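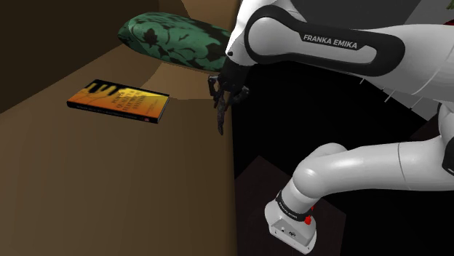

Simulated arm with its gripper beside the surface where the book and cushion are lying.

Progress report, work package 2: handling rules for home robots
Prepared by Urszula Kwiatkowski for the Dornum program office

This report covers the period to the end of November. The work package has one output, a written set of good practice rules for testing robot arms on household tasks in simulation before any test on hardware. The draft now has 18 rules, and the living room set has been run against all of them.

Work done
Sidra Janjua and Saqib Talpur completed 116 simulated runs in the living room set. Each run was checked against the draft rules by a person who had not set it up. Stelios Karamanlidis wrote the checking sheet and keeps the log. The Plania partners have read access to the log and have sent comments on the section about soft objects.

Rules that changed
Rule 4 used to say that the arm must stop before contact with furniture. This was too strict for objects lying on a seat, where the fingertips have to come very close to the cushion. The new wording allows light contact with soft furniture at reduced speed and sets a force limit, which the operator records before the run starts.

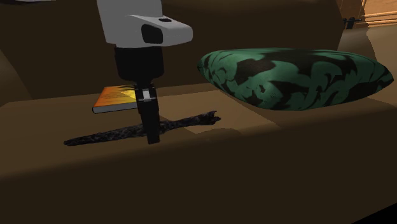
Rule 7 deals with objects that are near the target but are not part of the task. The operator must now list them in advance, and a run in which one of them is moved is logged as a failure even if the target was picked up correctly. Saqib asked for an exception for cushions. We have left it out for now - it would be hard to apply the same way at both sites.

Rule 11 is new. Any change to friction or mass values in the simulator has to be written down with the name of the person who made it. Early runs at Clondisum could not be compared with ours for this reason and were repeated.

Open points
Two rules are still under discussion. One is the minimum distance between the arm's own links and the furniture when the arm is folded. The other is who may clear a protective stop and restart a run. Adeel Rind is preparing wording for both.

Budget and schedule
Spending is in line with the plan. The review by Kalniņš started almost 2 weeks late and the delay will carry over to the final draft. We are not asking for extra funds. The kitchen set is next, using the same checking sheet.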